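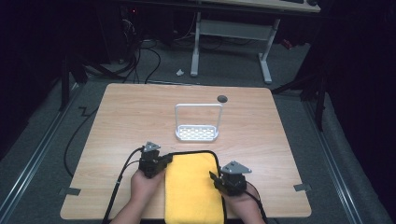 Dobson replied on the list that a rule on cables would only slow everyone down, and that people who have held the grippers for a month know well enough where their leads are.

I do see the point, and thank you for putting it so kindly, but I'd still like the rule kept in the Ustance guidelines, please! Folding a towel is gentle work, and it's just when the work is gentle that we all stop thinking about what trails behind our arms. One lead down each side, never crossing the cloth, and a quick look at the floor before starting. I can't believe that costs anybody much over a session of 68 folds.

On the tape at the near corners, I'd go further than the draft does and say the table is checked against it at every change of operator (we found a shift at Kimer only after 3,000 recordings, and I still wince).

On May 2, 2020 the Cosance list wrote:
> Section 2 says leads "should be managed sensibly". Could we
> either say what that means or take it out? Section 6 has the
> same trouble with breaks.

Breaks I'll leave to those of you who do the long sessions, though I'd be glad of some wording before the June draft goes round.

Warm wishes to all, and do keep the comments coming.

This site uses cookies to remember your archive settings. Accept | Manage cookies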